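Thu 13 November

Red piece, take 7. So happy with this one! I finally got the proportions of the three legs to a place where the two gaps read as proper slots, and the short stem on the other side gives you something to pinch. Obadia Mushi stopped by and called it the fork, so I guess it's the fork now.

Color is the Platano coral mix, same batch as the Bokano set. I sanded with 164 first and then 2000 on the top faces only. More than an hour on that, worth every minute. Inside the slots I left it alone, I can't get a finger in there anyway.

Black base stays. I tried it on a gray slab on the bench and the whole thing went flat, while the black makes the red jump out. 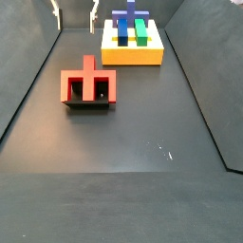
Still to do: write the leg width on the Athumani drawing (the old sheet is wrong!!), ask Dalholm if they have any more of the black slab, and start on a mirrored one with a longer stem. I want to see if the two will nest.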